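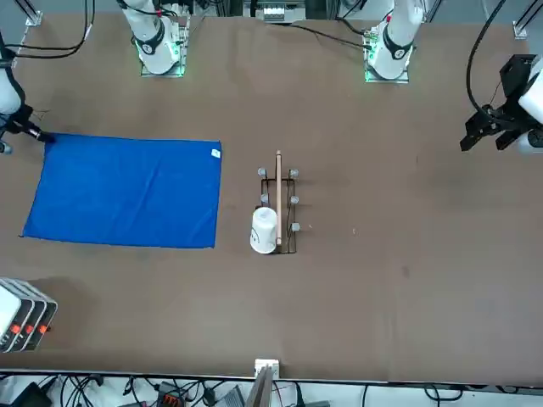 How many dish towels does one person need? Three, if she does laundry, and I own nearly 100.

June, late. Gave the evening to the kitchen drawer. Csenge says a blue towel goes with everything, but she has never seen my curtains. Kept it anyway. Ironing was discussed with myself and voted down, so the creases stay. Cups go upside down on the rack from now on, a rule I got from my mother and have ignored for most of my adult life. Kálmán wants his two checked towels back. He can have twelve. Bed now, drawer still won't close.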